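Section 7: Hanging Nena striped and floral papers in alcoves, closets and other small spaces

If you came straight here from the label inside your roll, welcome! I'm Charmaine Dlamini, and I write the hanging guides for the Nena papers. Section 8 is for stairwells and Section 9 is for taking the stuff down again. Please do read Section 6 on wall prep first, even if you've papered before – fresh joint compound and old gloss paint both need dealing with before you open a bucket of paste.

Small spaces look like the easy job. You've got three short walls, hardly any paper, done by lunch. I thought so too, and then I papered a hall closet with a stripe and spent the whole of one June evening scraping it off. A short wall gives you nowhere to lose a mistake. So take this section slowly.

What you need

Nena paper, all rolls from the same batch (the batch number is stamped on the label, something like 1,679)
Bruka ready-mixed paste, the blue tub for paper-backed rolls
Pasting table or a clean flat door on two sawhorses
Paperhanging brush or plastic smoother
Seam roller
Level or plumb line, and a pencil (never a pen, it bleeds through)
Snap-off knife with lots of fresh blades
Wide scraper to cut against
Bucket of clean water and a good sponge
Step stool

Note: If your batch numbers don't match, stop and call the store. I can't stress this enough with the cream grounds. Two batches can look identical in your hands and quite different once they're side by side on a wall with the lamp on.

7.1 Planning where the pattern goes

1. Stand where you'll usually be standing when you look at the space. For most alcoves that means facing the back wall, a few steps out.

2. Find the middle of the back wall at the top, and make a light pencil mark.

3. Decide whether you want a stripe on that mark or a gap between stripes. Hold a loose length of paper up and have somebody else look at it too. I like a motif in the middle on a wide wall and a gap in the middle on a narrow one, but it's your closet!

4. From your mark, measure out to each corner and see what width of paper you'd be left with. If you end up with a skinny sliver on either side, shift your starting point by half the width of the paper and measure again.

5. Drop a plumb line from your chosen starting point and pencil it in from top to bottom. Don't trust the corners. I've never met a corner that was straight, and a stripe will tell on it right away.

The bouquet papers are the ones people write to me about most, so a word on those. The flowers repeat down the roll as well as across it, which means you're matching in two directions once you get to the side walls. Pick one flower that's easy to spot and use it as your checkpoint on every strip. Mine is always the top bloom of a bunch, and I put a tiny pencil tick on the back of the paper behind it. 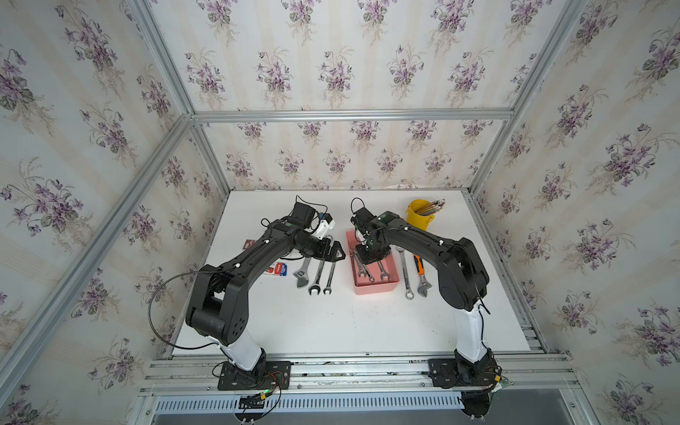
Purple violet bouquets on a cream stripe, used on the back wall and both side walls.

With a small print like a violet you get a bit more forgiveness than with a big cabbage rose. Your eye drifts over the bunches and doesn't hang on to any one of them. The stripes behind them are less kind. If you have to choose between a bouquet that's a hair off and a stripe that leans, let the bouquet be off.

7.2 Cutting and pasting

1. Measure the wall height in three places and use the biggest number. Add a hand's width at the top and the same at the bottom for trimming.

2. Cut your first strip. Lay it face up on the table, roll out the next length alongside, and slide it until the pattern lines up. Then cut.

3. Number the back of each strip in pencil and draw an arrow pointing up. You think you'll remember which way up the leaves go. You may not, at the end of the day, with paste in your hair.

4. Turn the first strip face down and paste from the middle out to the edges. Go easy at the ends and don't leave dry islands.

5. Fold both ends gently in to meet in the middle, pasted side to pasted side, without creasing the folds. Leave it to soak for the time printed on your tub of Bruka.

6. Wipe the table before you lay the next strip on it.

Caution: Soak every strip for the same length of time. Paper swells as it takes up paste, and a strip that's had longer will be a touch wider and longer than its neighbor. On a stripe you'll see it.

Caution: Keep paste off the face. If you do get some on there, dab with a damp sponge straightaway and don't rub. The purple inks are the softest in the range and they'll smear if you scrub at them.

7.3 Hanging the back wall

1. Turn off the power to any outlets or light switches in the space at the breaker, and take the cover plates off. Check them with a tester before you go near them with a wet brush.

2. Unfold the top half of your first strip and set its edge against your plumb line, with your extra at the top.

3. Smooth down the middle, then out to the sides, working the air out as you go. Little bubbles usually dry flat. Big ones won't, so peel back and try again while it still slides.

4. Let the bottom half down and do the same.

5. Hang the next strip beside it. Butt the edges together – no overlap – and match at eye level first. If there's any drift, you want it at the ceiling or behind the baseboard end where a vacuum cleaner is going to live anyway.

6. Roll the seams lightly after a few minutes. A heavy hand squeezes out the paste and leaves a shiny line.

7.4 Turning the corner

This is the bit everyone dreads, and it's fine, I promise.

1. Measure from the edge of your last full strip to the corner at the top, middle and bottom. Take the widest measurement and add a thumbnail's width.

2. Cut the strip lengthwise to that size. Keep the offcut, because that's the start of your side wall!

3. Hang the cut piece and tuck the extra snugly around the corner.

4. Drop a new plumb line on the side wall, the width of your offcut away from the corner.

5. Hang the offcut to that line, letting it lap over the little tuck. Match the flowers as closely as you can. You'll lose a sliver of the pattern in the corner and it won't matter.

Note: Don't try to wrap a full width around an inside corner. It dries, it pulls, and you end up with a hollow you could post a letter through. If you're on vinyl-coated paper, use the Mkhize border paste on the lap, as ordinary paste won't hold vinyl to vinyl.

7.5 Trimming and drying

1. Press the paper into the ceiling line with the scraper and cut along it. Keep the blade flat to the scraper and move the scraper, leaving the knife where it is.

2. Snap off to a fresh blade for every strip. A dull one tears wet paper and there's no fixing that neatly.

3. Sponge the ceiling, trim and baseboard while the paste is still wet.

4. Leave the door open, but keep heaters and fans away overnight. Seams that dry too fast will lift.

5. Put the cover plates back and turn the power on only when the wall is completely dry.

If a seam does lift, work a bit of paste under it with a small artist's brush, press it down and wipe. For anything bigger, keep your leftovers. I roll mine up with the label inside and stand them at the back of the closet. For shelves and brackets, wait until the paper has dried fully, then follow the sheet that comes in the Favoteck shelf kit and put a scrap of masking tape over each spot before you drill.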